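Speaker notes: The forest path as a daily road
Evening talk for the walking and cycling group, large room, 46 chairs booked
Speaking time 20 minutes, then questions

Before I start
Ask if the people in the back can hear me. Put the water on the left side, last time I pushed it over with my papers. Speak slowly. The word is "verge," with a soft g, I practiced it with Iestyn Morris.

1. Welcome and why I talk about a path

Good evening, and thank you that you came out in November, when it is dark already at five. My name is Mirjam Danzer. I am not an engineer and not a forester. I use the path through the Lodness wood to go to my work and home again, and for three years I have written down what I notice there. Engelbert Schwaiger read my notebook and asked me to make a talk from it, so if it is boring you can complain to him.

(Wait a moment. Engelbert will probably wave.)

I want to speak about three things: the light, the edges, and what we should ask for when the path gets its repair. The repair is planned for next year. The letter about it is on the table at the door, please take one.

2. The light

Start with the question: who of you has ridden from full sun into a wood and for one second seen nothing? Let people put up hands.

Explain then that the eye needs time. In full shade the eye gets used to it and you see well. In full sun also. The difficult case is when both come one after the other, many times in a short distance. A patch of sun on asphalt can look like a puddle, or like a hole. And a real hole can look like a shadow.

Show the first slide. Leave it some time without speaking. Then say that I know this path very well and I still slow down in such light.

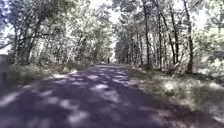

Joonas Rautiainen asked, when I tried this part out on a few people, whether one should not simply cut back the branches, so that the sun comes through evenly and the whole problem is gone. He rides there too, and he said that in the morning he sometimes takes his sunglasses off and puts them on again two times before the bridge.

My answer to Joonas, and I say it tonight also:
– Cutting gives bigger patches of sun. The borders between light and dark are still there.
– In July the shade is the reason many of us take this path at all. On the open road by the Strömberg warehouse it is very hot after lunch.
– The roots hold the bank. I have this from Johanna Lüthi, she knows more about banks than I do, ask her in the break.

What helps is slow riding, a clear lens if you wear glasses, and a light on the bicycle also during the day. A walker in dark clothes is hard to see between the patches. I bought a yellow vest from Bruser, not beautiful, but my colleagues now see me from far away.

(If there is time: the story of the dog Mara, who sat down in the one sunny place in the middle of the path and did not move for a whole group of cyclists. Short version only! The long one took me four minutes at home.)

3. The edges

Most people look at the asphalt when they speak about a path. I ask you to look at the grass beside it for a while.

A grass verge does several jobs. Rain runs off the asphalt into it. A walker can step onto it when a wide bicycle trailer comes. Small animals use it. When the grass grows over the border, the path gets narrower every year, and we do not notice, because it goes so slowly. In my notebook I have one place where I measured with a folding ruler, first in spring and then again after two summers, and 14 centimeters of asphalt had gone under the grass. The asphalt was still there, only covered. Two people with spades could get it back in one afternoon.

Now the second slide. Point with the hand to the left and to the right side, because the laser pointer does not work well in this room. Ask them to compare the two sides: the grass on the right is wider, and it slopes down toward the road. Say that water and leaves like to follow a slope, so in autumn I look first at that kind of side when I choose my line.

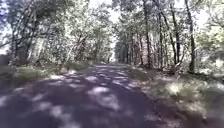
Slide 2: Woodland road in dappled shade, with the wider verge on the right.

Leaves are a subject for themselves. Dry leaves are no problem for me. Wet leaves in a curve are like soap. I fell once, at walking speed, and had a blue knee for two weeks. Since then I brake before the leaves and never on them.

Also say something about mowing. We would like one narrow strip next to the asphalt to be cut often, and the rest left until late summer. Johanna has made a drawing of this, it is hanging near the coats.

4. The repair

Here I must be careful with the facts, so read this part from the paper.

– The section to be repaired is 407 meters long.
– It will get a new surface. The width stays the same.
– A white line in the middle was suggested. I am against it, but I know that some in the room are for it. Let them speak first.
– Lamps were also suggested. My opinion: a thin white line on both edges would help more at night than lamps, and the bats keep their dark.

(Do not get into the discussion about the parking place. If someone begins with it, say that Engelbert collects the questions about parking.)

What I would like us to write in our answer to the letter: please repair the edges at the same time as the middle, please do the work outside the nesting time, and please put up a sign with the detour at both ends and not only at the town end. Last time people came from the far side with children and had to turn around.

5. Questions

Iestyn goes around with the microphone. Repeat each question before answering it, so I have time to think of the English words.

Questions that will probably come:
Is it cleared in winter? Only after the main roads, so usually late in the morning.
May one ride a horse there? Yes, on the grass.
Who do I call about a fallen tree? The number is at the bottom of the letter.

At the end say thank you, remind them about the signature list, and ask for help with the chairs. The room must be free at nine.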